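Wudton Short-Stay Rooms
Move-out inspection checklist, upper floor
Building: Grundenham House, November round
Items marked OK, FIX or WATCH. Comments follow each item where there is something to say.

1. Entry door and lock
OK. Deadbolt throws fully. Door closer slows the door in the last few inches as it should.
Peephole cover missing – FIX. Order the Cuveleck cover, the same as on the ground floor.

2. Smoke and carbon monoxide alarms
Smoke alarm, bedroom: OK on test button.
Smoke alarm, hallway: FIX. Chirping at inspection. Battery replaced on the spot, chirp came back after a few minutes. The unit is past the date printed on the back and has to be replaced, not cleaned.
Carbon monoxide alarm: OK.

3. Electrical
Bathroom outlet trips and resets. Kitchen outlet trips and resets.
Outlet behind the bed: WATCH. Cover plate has a hairline crack at the lower screw. No movement in the outlet itself. Replace the plate at the next visit.
No extension cords left in use. One power strip removed from under the desk because it was plugged into a second strip.

4. Hot water
Bathroom tap ran at 147 degrees after two minutes. FIX before anyone moves in. That can scald in a second or two. The heater had been turned up, probably by the last contractor. Turned down at 10 a.m., needs a second reading after the tank has had time to settle. Write the second reading on this sheet and not on a sticky note.

5. Windows
Bedroom window opens, closes and locks. Opening limiter in place.
Living room window: WATCH. Sash drops the last inch if it is let go. Balance is worn on the left side.
Blind cords are tied up on cleats in both rooms.

6. Bedroom and linens
Mattress seams, headboard and bed frame joints checked with a flashlight. No signs of bed bugs. Check the seams again whenever the bed is stripped, and keep used linen off the floor until it is bagged. Anything dark or patterned gets shaken out over a pale sheet first, where specks are easier to see.
Bed frame: one slat cracked, FIX. Spare slats are in the basement cage, shelf 32.

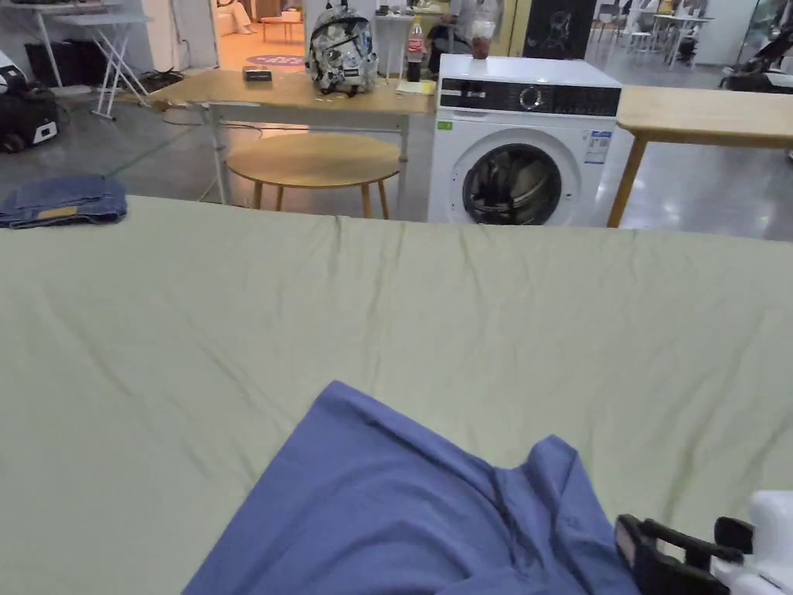 Bagging the linen in the room is fine, but the bags should be tied before they go into the hallway, Tatlı noted on the last round. Two open bags were sitting by the stairs, and even with clean rooms on both sides that is how bugs get from one unit to the next. The hallway is also the fire route, so they shouldn't be there in the first place.

Agreed, and the linen item now carries over to item 7.

7. Hallway and stairs
Clear at inspection. No bags, shoes or boxes.
Handrail: FIX. Top bracket turns by hand. Tightening the screw did not hold, so the hole needs a plug or a longer screw.
Stair treads: OK. The third tread from the top creaks but does not move.
Emergency light: stays on with power cut. OK.

8. Kitchen
Range: all burners light, knobs present. Anti-tip bracket engaged – pulled forward to check.
Range hood filter: greasy. FIX. Soak or replace.
Fire extinguisher: needle in the green, pin in place, tag current. It had been pushed to the back of the cabinet under the sink. Moved back to its wall hook.
Refrigerator seal: OK.

9. Bathroom
Fan pulls a sheet of tissue to the grille. OK.
Caulk at the tub: WATCH. Gap at the back corner, no soft spot in the wall.
Grab bar: solid.

10. Keys and records
Keys returned: 2. Tag number 194 on both, matches the book.
Previous sheet attached. The cracked slat was already on it, so please do the open items before the ones marked WATCH.

Reinspect after repairs: items 1, 2, 4, 6, 7, 8.
Unit stays off the booking list until items 2, 4 and 7 are signed off.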